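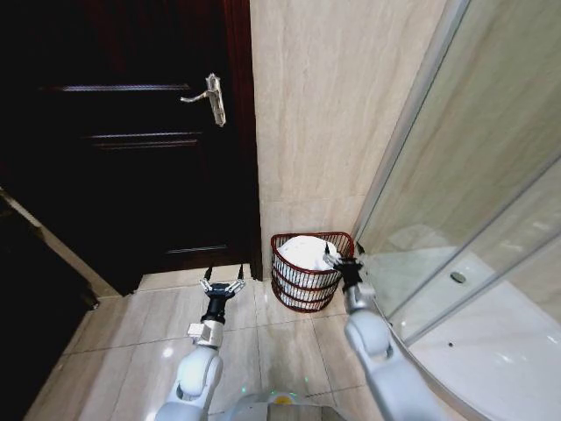

Splitting long robot recordings into short, named stages made more difference to our towel policy than anything else I tried, so I'll go through how I do it. My old method was to train on the whole run in one lump, and the robot would dither horribly between jobs. Now I start by hunting for moments when both hands are free and near the next target. With the right gripper by the basket rim and the left one open over towards the door, I'd put a cut right there and call the next stage "approach basket".

Load the run into Testby and scrub through the head view first. I mark a new stage whenever a hand closes on something or lets go of it, and I keep the names dull - "hold towel", "open hand", that sort of thing. My last batch had 63 runs and came out at 555 stages, which took a fair few cups of tea!
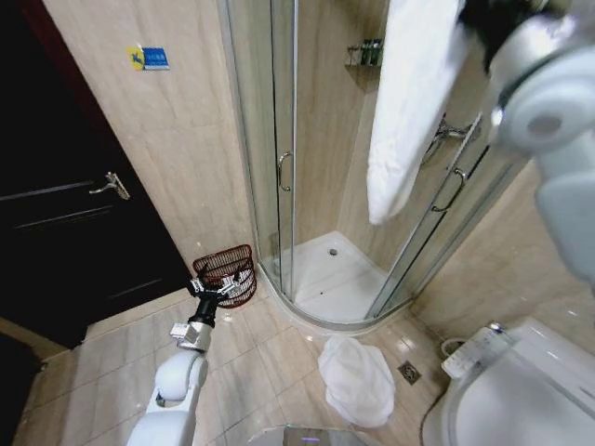
Head view: towel held up by one arm, the other gripper open at the basket.

When the two arms are doing different jobs, give each its own label track. I used to squash them into one and the model got very muddled about which hand was meant to be busy.

Next, check every cut against the wrist view. I shift mine by up to 11 frames if the fingers tell a different story from the head camera, and bin any stage shorter than 31 frames.
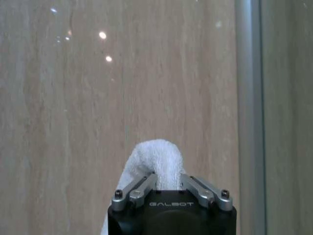
Wrist view: a thick fold of towel between the finger links.

For a stage like that I'd write "hold towel" and leave it there. Export both tracks together, then retrain from your usual starting weights.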